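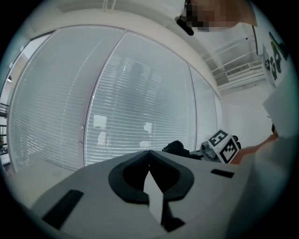
Opinion > Work and Home > Offices

Print this page | E-mail this to a friend

News Opinion Letters Archive

I have worked in offices for 19 years, in two countries, and I still believe that the most important thing in such a room is the place where a person can put something down. When we speak about a good office we speak about light and chairs and the noise of telephones. But look at how people work when their task is with the hands. They lean over it, with the sleeve out of the way and the forearm bare, like the person in white here, and something soft and black lies to one side, wherever there was space for it. I have much sympathy for this. Work of this kind spreads.

My employer, a small firm in Celtham, moved last March into a new building. The furniture came from Murketti and it is handsome. The desks are narrow, and we were asked to leave them clear each evening. I understand the wish. A clear desk pleases the visitor. However, I repair and test small parts, and a repair does not finish at half past five because the rule says so. Each morning I lose a good part of an hour in laying out again what I had laid out the day before.

In our old rooms at Brumament we had 2 long tables which belonged to no one in particular. They were ugly, and scratched by over 100 small accidents. You could leave a thing half done there, with a note, and find it again. I am told that one such table would cost less than 2,000 pounds, delivered. We spent more on the plants.

I do not ask for disorder. I ask that the people who plan our offices come and stand beside us for one afternoon, and see how far our elbows reach.

Print this page | E-mail this to a friend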